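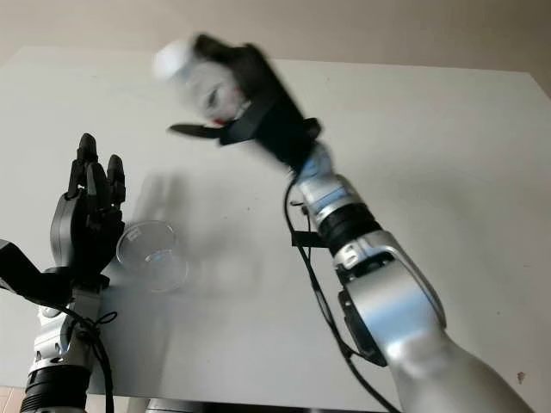 Drendalik mixed pair: five-fingered hand and parallel gripper

Supplied by Holetti, Osetdale
Page last revised 2022-08-18

The mixed pair is a set of two end effectors for a two-armed robot. One side gets the Drendalik five-fingered hand, the other gets the Drendalik parallel gripper. Both are black, both use the same flange plate, and both can be fitted to either arm. Most customers put the hand on the left and the gripper on the right, and the settings files we supply assume that layout.

You can buy the two separately. We sell them together because a good many people come to us unsure which they need, and the only sound way to find out is to run both on the same table with the same objects.

What comes in the box

Five-fingered hand, with wrist bracket
Parallel gripper, with one pair of plain fingers
Two flange plates and bolts
Two arm cables and a bag of black cable clips
Spare finger pads for the gripper
Printed fitting guide

The controller is not included. See under Controllers below.

Trying them on cups and bottles

We test on a plain white table with whatever the customer is likely to handle, and for most people this means drinks containers. A clear plastic cup is a fair test for the hand. It is light, it tapers, and it tips if one finger arrives before the others. The hand does best when it comes in from the side, upright, with the palm facing the cup and the fingers already slightly curled. Coming down from above is possible but slower to set up.

The gripper wants a different approach. It will take a bottle by the neck or round the body, and it can be moved a good deal faster once it has hold. In our own trials we ran 200 picks with each tool on the same cup. The gripper dropped 5 and the hand dropped 41. Nearly all of the hand's drops came before we had slowed the closing speed of the thumb, and the file we now ship has the slower value in it.

Where the gripper falls behind is on anything that has to be turned or tilted in the grasp. With two flat fingers the object pivots. The hand can bring a third and fourth finger round and hold it steady.

Which one to use

If your objects are all much the same size, buy the gripper alone. It costs less, there is less to go wrong, and the fingers can be changed in a few minutes. If you are working on handing things from one arm to the other, or copying the way a person picks things up, you will want the hand on at least one side.

Éabha Corrigan in our Osetdale workshop looks after trials and can tell you over the phone whether your objects are likely to suit. Have the weight and the widest measurement ready.

Fitting notes

Leave slack in the cable at the wrist. A loose loop is right — a tight one will pull out of the connector the first time the wrist goes to its limit. On the forearm, clip the cable just below the joint ring and check that it still clears the elbow with the arm fully bent.

The bracket on the hand sticks out to one side. Add it to the collision model before you move the arm. The settings file has a shape for it, but the file does not load by itself.

Cameras

Clear plastic is hard for most depth cameras, whichever tool is fitted. A matte white table does not help much, as the table shows through the cup, and the hand throws a shadow that some software takes for an object. If you get false detections next to the hand, move the light before you change anything in the software. A darker mat is the other cure.

For fast moves with the gripper, shorten the exposure. At the default setting the gripper and whatever it is holding will smear, and a tracker will lose them halfway through the move.

Controllers

Both tools run from the Nic Giolla two-channel controller. The older single-channel unit will drive the gripper but not the hand. If you have the older unit, ask about part exchange.

Changes to this page

Bláthnaid Ó Flaithearta has corrected the weight given for the hand with its bracket. The right figure is 376 grams without the flange plate. Earlier copies of the fitting guide have the wrong one, and we will send a new sheet to anyone who asks.

Ordering and trial loans

The pair can be borrowed for a trial in August if you collect it from Osetdale and bring it back in the same case. Please say which arm you have when you book, so that the correct plates go in. Spare finger pads and clips can be ordered at any time and are kept in stock.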